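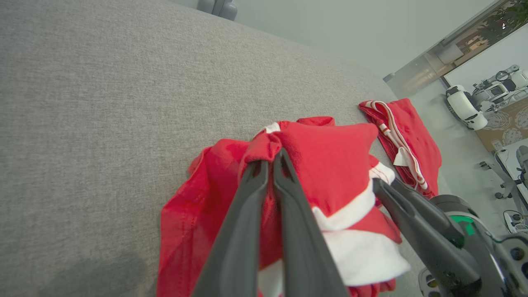
Sofa folding

Sofa folding is the household practice of sorting and folding clean clothing on the seat of a sofa instead of on a table, bed or ironing board. It is common in apartments and small houses where no room is set aside for laundry. The term covers the folding itself, the laying out of unfolded pieces beforehand and the stacking of finished pieces on the same seat.

Surface

The seat of a sofa is lower and softer than a table. Plain woven upholstery in gray or another quiet color is often preferred, as a bright garment, such as a red one with white trim, stands out clearly against it. A fine, close weave holds light cloth in place and does not catch on seams or drawstrings. Leather and coated fabrics are less suitable for slippery items. Seats made up of several loose cushions are used as well, although small articles such as socks may be lost in the gaps between them.

Arrangement

Unfolded clothing is usually placed near the middle of the seat, within easy reach. Folded pieces are kept to one side or toward the far edge. A bunched garment and a flat, folded one may therefore lie close together on the same cushion. In larger loads the arms and back of the sofa serve as added space, mostly for long items such as pants and towels.

Method

A crumpled garment is first gathered up and shaken or spread until its main seams can be found. Side seams are then laid over each other, and sleeves or legs are turned in. Garments with a drawstring waist are commonly folded lengthwise, with the waistband kept straight and the cord tucked inside. Wide contrasting bands and trim are useful guides, as they show at once whether the two halves are even. Because the seat gives under pressure, creases are smoothed with the flat of the hand - pressing hard tends to shift the lower layers.

Local use

In Pundville the practice is known as "seat folding" and is taught in the home skills course at the Hamann Center. The course consists of seven sessions and uses donated sofas in place of worktables. A household survey published by the center in January 2022 received 537 replies. It listed the sofa as the second most common place for folding, after the bed. The Clarkberg branch offers a shorter version of the course each June, limited to 20 places.

Grilero, a maker of household furniture based in Clarkberg, has produced a sofa with an extra-deep, one-piece seat intended partly for this use. It is sold in four fabrics, all of them woven.

See also

Clothes folding
Laundry room
Upholstery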